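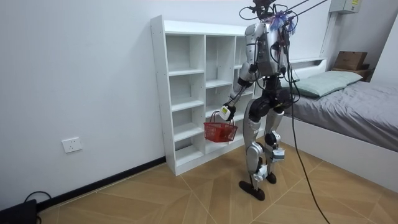
Magazine > Temporary Works > Shoring

The Working Life of a Steel Shoring Post

18 shares | 2 comments

A telescopic steel post has few parts. There is an outer tube with a base plate, an inner tube with a row of holes and a top plate, a pin, and a threaded collar that takes up the gap between one hole and the next. It carries a slab form until the concrete can carry itself, and then it goes back on a rack. The same post may pass through many jobs in its service life, and its rated load is usually quoted as if it were new on each of them.

The gap between the rated post and the post in the rack was the subject of a yard review at Urkon, a shoring rental firm in Kurcombe, earlier this year. The firm pulled 210 posts from stock that had already been cleaned, sorted and cleared for hire. Each was checked again for straightness, pin fit, thread wear and plate condition. The work was led by Janelle Policarpio, who manages the yard, with Xuelian Xia, a temporary works engineer, setting the limits.

Straightness

A post is a slender column. Its capacity at full extension is set by buckling well before the steel reaches its crushing strength, which means that small departures from a straight line matter more on a long post than on a short one. A bow that has little effect when the inner tube is mostly housed can take away a large share of the margin when the same post is run out to its last hole.

The usual yard check is to sight along the tube. It is quick, and a trained eye will catch a bad bend. It is less good at catching a shallow bow in the inner tube when that tube is stored retracted. At Urkon the inner tube is now drawn out fully before the check and the post is rolled on a pair of level rails. If light shows under the middle of the tube through part of the turn, the post is set aside for measurement against a straightedge.

"The old check was done with the post closed," Policarpio says. "You were looking at the outer tube and signing for both."

The inner tube takes most of the damage in practice. It is thinner in section, it is the part exposed at full height, and it is the part that gets hit when posts are dropped during stripping. Outer tubes in the review were generally straight. Where they had been rejected, the cause was more often a dent near the collar than an overall bend. A dent in that area is serious on its own account, as it can stop the collar from seating evenly and push the load over to one side.

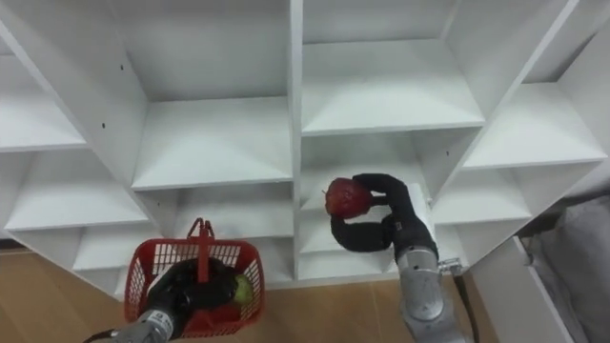 Pins and holes

The pin passes through both walls of the inner tube and bears on the collar. It is loaded in double shear, and a correct pin has a comfortable reserve. Most of the trouble comes from pins that are not correct. A lost pin gets replaced on site with whatever is at hand, most often a length of reinforcing bar. Bar is ribbed, so it sits on high points, and its diameter is seldom a match for the hole. The load then goes into the tube wall over a very small area and the hole starts to stretch.

A stretched hole can be found with a simple go/no-go plug. The plug is sized to the upper limit of the hole and should not enter. Xia asked for every hole to be tested, including those near the bottom of the inner tube that are rarely used, and for a post to be failed on a single oval hole. Some makers permit a damaged hole to be painted out and the post kept in service at other settings. Xia does not favor this. Paint wears off, and a crew working to a fixed floor height has no reason to pick a different hole.

Captive pins, held to the post by a chain or a bent wire loop, reduce losses. They also add a part that can snag. The yard has used both patterns and currently specifies the wire loop, mainly for ease of repair.

Threads and collars

Cement paste is the main enemy of the thread. It sets in the root, the collar will not turn by hand, and someone hits the handle with a hammer. Repeated blows bend the handle, spread the collar and burr the thread. A collar that has been spread may still turn freely, and this is sometimes taken as a sign that it is in good order. It should be checked for side play against a new collar on the same thread.

Wire brushing by hand removes loose paste but leaves the root packed. A powered brush does better. Oil should be used sparingly. Heavy oil holds dust and gives the next coat of paste something to set into, and it gets on the gloves of the people setting the pins.

Galvanized threads need separate attention. The coating is thin at the crest and goes first there, and the bare line that results is normal wear. Bare metal in the root is a different matter and points to corrosion under old paste.
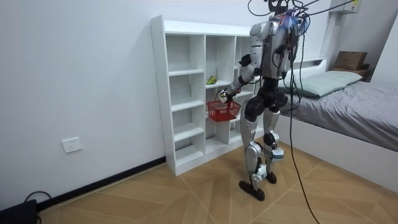

A robot holds a red mesh-patterned basket in front of a white shelving unit.

Plates

End plates are easy to inspect and often skipped. A plate should be flat and square to the tube. If it is dished, the load enters through the rim or the center, and either condition adds bending to a member that was designed for none. A plate out of square does the same and also makes the post lean when it is set. Crews tend to correct the lean with a wedge. A wedge under one side of a base plate gives a post that looks plumb and is loaded off center.

The weld between plate and tube should be looked at all the way around. Cracks start at the stop and start points of the weld. Rust bleeding from a fine line in the paint is a reason to clean the area back and look again.

On the job

Yard checks settle the condition of the post at the gate. They do not settle how it is used. At the Tellgate parking structure, one of the jobs supplied from the Kurcombe yard, the contractor's layout called for two levels of reshoring below the level being cast. Reshores share the load of wet concrete among slabs that have gained only part of their strength, and the share each slab takes depends on how the posts are set. A reshore that is run up too tight lifts the slab above and picks up load that was never assigned to it. One that is left slack does nothing until the slab has deflected enough to reach it.

The Tellgate instruction was to turn each collar until the post was held firmly and could not be moved with one hand, then stop. No bars were to be used on the handles. This is a coarse method and depends on the person doing it. Load cells are more exact, and on heavily loaded transfer slabs they are worth the cost. For an ordinary flat slab, steady practice by a single crew gives results that are close enough for the margins in normal design.

Position matters as much as tightness. Reshores should stand in line from floor to floor. When they are offset, the slab between them has to carry the load sideways in bending and punching, often at a point with no top steel. Offsets usually arise from something stored on the floor where the post ought to go. The answer is to keep post positions marked and clear before material is landed. 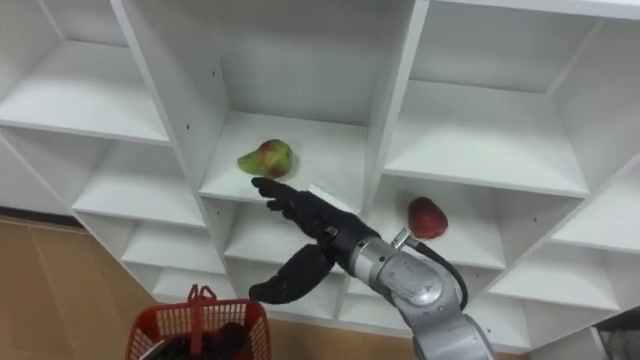 The black hand of a robot reaches into a compartment of the shelving, close to a pear.

Marking and records

A post with no legible mark cannot be tied to a load table. Stamped marks last longest but fill with paint. Adhesive labels are readable when new and rarely survive a season of washing. Urkon has moved to a small riveted tag on the outer tube, just above the base plate, and records inspections against the tag number in a stock program called Javier. The program will not release a post to a hire order if its last check is missing. It has no field for the inner tube.

That omission is a known weakness. Inner and outer tubes get swapped during repair, and two tubes from different makers may slide together well enough to look like a matched pair. The hole spacing may differ, the wall thickness may differ, and no published table covers the combination. Xia's rule is that a mixed post is scrap unless the two tubes can be separated and each returned to its proper mate. A second stamp on the inner tube, below the top plate, is being tried on repaired stock.

Rejected posts are cut before they leave the yard. Painting them red was the earlier practice, and some of them came back on returned loads. The cut is made through both tubes just above the collar, and the tag is removed and kept with the inspection sheet.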